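Household Skills 1, Unit 8
Food Storage Containers: Sorting, Washing, Closing and Storing
Course handout, Skemesmont Adult Learning Center
Revised May 2025

Read this before the practical session. Bring one container with a lid from home, clean, with nothing in it. If the lid doesn't fit any more, bring it anyway – we will use those too.

What this unit covers

By the end of the unit you should be able to sort a mixed drawer of containers, decide what to keep, wash the parts of a latched lid properly, check the seal, and set up a shelf so that the lids can be found again. Freezing and labeling dates are in Unit 9. Glass jars and home canning are a separate course and are not covered here.

Types of lid

Press-on lids. One flexible piece that snaps over the rim. Cheap and easy to wash. They warp in a hot dishwasher and usually go before the box does.

Latched lids. A stiffer lid with one or more hinged tabs that fold down over the sides of the container. Many have a soft gasket in a groove on the underside. These seal well when the gasket is clean and seated, and poorly when it isn't. The weak point is the hinge, a thin strip of plastic that bends every time you open the box.

Screw lids. Mostly on round containers. Good for soups and sauces. Wash the thread with a brush.

Loose covers. Includes silicone stretch covers and plates set on top of bowls. Fine for a few hours in the refrigerator. Not for carrying.

Sorting a drawer

Empty the whole drawer onto a table. Match every base to its lid before you decide anything. Close each pair fully; a lid that rests on the rim but won't latch is not a match. Put bases with no lid in one group and lids with no base in another.

Then look at the pairs. Take out of food use anything with a crack, a torn hinge, a sticky surface that washing doesn't remove, or a melted spot. Light staining from tomato or turmeric is only a matter of looks. Cloudiness on a lid is often fine scratching from scouring pads and doesn't stop it from sealing.

Unmatched bases can hold buttons, screws or drawer odds and ends. Unmatched lids can go under plant pots. Give yourself a limit on these, or the drawer will fill up again. 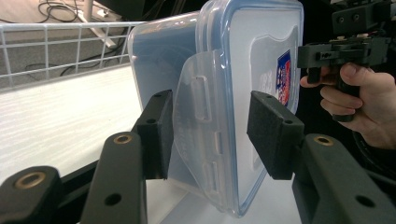

Stickers from the store should come off before first use. Peel them slowly from one corner. If the paper tears, rub cooking oil into what is left, wait ten minutes, and wipe with a warm soapy cloth. Don't use a knife on clear plastic. A sticker left on the lid will lift at the edges in the wash and leave glue behind it.

Washing a latched lid

1. Open all latches and let them hang free.
2. Lift the gasket out, if there is one and the maker allows it. Use the handle of a teaspoon, never a pointed tool.
3. Wash the lid, the gasket and the groove in hot soapy water. An old soft toothbrush fits most grooves.
4. Go around the hinge and any slots in the latch. Grease collects there.
5. Rinse, shake, and stand the lid on its edge to dry.
6. Put the gasket back only when both parts are dry. Start at the corners, then press down the long sides.

Check the base for a dishwasher mark. If you find none, wash by hand.

The water test

Fill the container one third full with cold water. Close it, hold it over the sink and tip it onto each side in turn, counting to 8 each time. Dry the outside first so that you can see a leak when it comes. One or two drops at a corner usually means the gasket has slipped. A steady run means the lid is warped or the match is wrong.

Storing

Nest the bases by shape, largest at the bottom. Stand the lids upright in a narrow bin or a file rack beside them. Keeping lids closed on empty boxes takes more room and can trap a stale smell, though it suits people who own only a few. For the practical we will use the Flullen shelf plan on page 156 of the course binder, which puts everyday sizes at waist height.

Small containers get lost at the back of deep shelves. A tray you can pull out solves most of that.

Homework

Sort one drawer or shelf at home. Write down how many complete pairs you kept, which type of lid failed the water test most often, and where you put the unmatched pieces – one page is enough. Write 200 words or fewer and hand it in at the start of Unit 9.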